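Pruvden Surgical Center
Patient Services: Kitchen Tips for the Weeks After Gallbladder Surgery

Patients are asked to prepare the kitchen before the day of admission. Lifting, reaching overhead and bending to low cabinets are uncomfortable after abdominal surgery, and most of the work can be done ahead of time.

Before admission

Move everyday plates, cups and pans to waist height. Heavy cast iron and stockpots should stay where they are until your surgeon has cleared you to lift.

Divide large containers of milk, juice and detergent into smaller ones. Patients at Pruvden are advised to lift no more than 8 pounds for the first 2 weeks.

Cook and freeze plain, low-fat meals in single portions. Soups, rice dishes and baked chicken without skin keep well. Label each with its contents and the month.

Cooking during recovery

Plan on 5 small meals a day in place of three large ones. Fried food, cream sauces and fatty cuts of meat often cause cramping or loose stools in this period and should be brought back slowly, one at a time.

Measure cooking oil with a teaspoon. Pouring from the bottle nearly always adds more than intended.

Chill broth overnight and remove the solid fat from the surface before reheating.

Sit down to peel and chop. A chair with arms at the kitchen table is better than a stool.

Reheating

Stir microwaved food halfway through and let it stand for a minute before eating. Leftovers should reach 165°F in the center. Keep the microwave on the counter if you can; a unit mounted over the stove requires reaching with a hot dish.

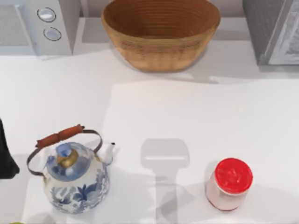 Microwave and woven basket at counter height.

Questions about diet may be directed to Genalyn Dela Peña, Clinical Dietitian, extension 131. Printed copies of this page are available from Mali Landeg at the Rothe Wing desk. Fever, yellowing of the skin or worsening pain should be reported to the surgical team at once.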